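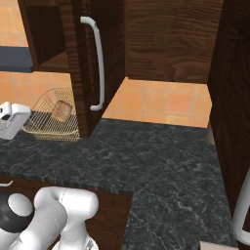

A kitchen with no plumbing

The orange tiles were a matter of taste, says the builder of Plarnero, who asked to go unnamed until the arm can put away a mug. "If I'm going to stare at a simulated kitchen every night, it can at least be cheerful."

Plarnero lives on a desktop computer at Skoltora, a shared workshop where members pay 22 dollars a month and argue over the good vise. Its kitchen has a granite counter, a gold wire dish rack with one cup in it, and wall cabinets in a wood grain the builder calls "aggressive." A white robot arm does the housework.

"The cabinet door is the villain," the builder says. "It's a big slab on a hinge, and once it's open it hangs over the rack. So you've opened the cabinet and made the cup harder to reach. My real kitchen does that too."

The project began in January. Since then the arm has made 3,032 attempts at the door handle, and in the latest batch it got hold 89 percent of the time. The cup is another matter. "We don't discuss the cup."

A real arm, built from a Cludell kit, sits half assembled on a bench nearby. It is waiting for 3 joints and some courage. "In there I can break anything I like – out here I'd have to sweep."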